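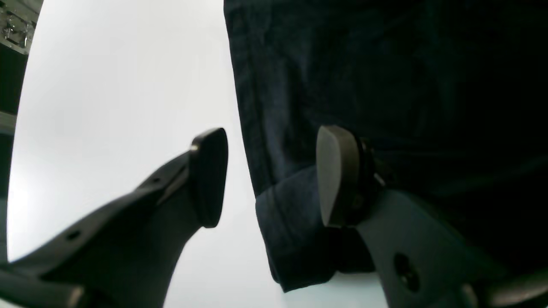 Brokine Laundry to part with its unclaimed blues

Fesen's oldest surviving laundromat is giving up on its customers' pants.

Brokine Laundry, on the corner of Mill and Ananik, will clear the long rail at the back of the shop at the end of October. Everything on it was dropped off for washing and folding, washed, folded, left for a decent interval, unfolded again to save the creases, and hung up. Most of it is navy. Owner Tamer Qudah has no theory about this, although his customers have supplied several.

"People come back for a white shirt," Qudah said. "They come back for a tablecloth, they come back for one sock. Dark blue pants, they go home and look in the closet and there's another pair of dark blue pants, and they think that must be it."

The rail now holds 41 pieces, going by the ticket book. Jeans make up the bulk. There are also work jackets, a pair of coveralls with a stranger's initials inside the collar, several aprons in heavy cotton, and one very large item that was logged as a curtain by the morning shift and as a skirt by the evening shift. It remains under both headings.

The unpaid tickets add up to $1,238. Qudah keeps that figure on a card by the register, where he can see it and, he hopes, so can other people. The oldest ticket dates from 2000, the year he took over the business, and belongs to a pair of jeans he describes as "back in style for the second time, and still here."

Until now the shop's policy has been a printed sign saying that goods left over 30 days would be disposed of. The sign has hung over the folding table for years. Qudah admits he has never disposed of anything. He did once move the rail closer to the door to encourage people, and a man waiting for a dryer bought a jacket off it, believing it was for sale. Qudah refunded him when the owner turned up the next afternoon, the only time in living memory that an owner has done so.

What changed is the space. A new pair of large-capacity dryers is due before the cold weather, the kind that will take a comforter without a fight, and they have to go where the rail stands. Qudah measured the wall with a tape, then had the delivery company measure it, and the two answers agreed that the pants were in the way.

Owners have until the last day of the month to come in. A ticket would be nice but isn't required. Anyone without one will be asked to describe the item, and Qudah warns that "blue, kind of dark" will not be enough, having already heard it four times since putting a notice in the window. Useful details include size, brand, the state of the hems and anything left in the pockets. Pocket contents are kept in numbered envelopes in the office. They run mostly to receipts and guitar picks, with one house key that Qudah would particularly like to see go home.

The wash charge will be waived for anything older than a year. More recent tickets will be charged in full, a distinction that has already produced one lively discussion at the counter about what counts as a year.

Whatever is left goes up the street to Mahasneh Alterations, which has agreed to take the lot. The sound pieces will be mended and sold at a fixed price from a rack out front. Those past mending will be cut up for patches, and the shop says it can never get enough of them in this color, given what people bring in to be patched. The curtain, or skirt, has been spoken for as a lining for tote bags, which should settle the matter.

Reaction among regulars was mixed. One woman folding towels this week said she had grown fond of the rail and used it to find her favorite dryer. Another said she had walked past it every Saturday morning for years before it struck her that the third pair from the left might be her husband's. She planned to ask him. She did not think he would know either.

Qudah said he would not be starting a new rail. He has ordered a bigger sign, with the 30 days in red, and a single hook for emergencies. By the time of writing the hook had a pair of jeans on it.

Brokine Laundry is open from 7 a.m. to 9 p.m., with the last wash at 8. Unclaimed items can be collected at the counter any time an attendant is in, until 6 p.m. The entrance on the Ananik side is closed while the dryer vents are fitted, so use the Mill Street door.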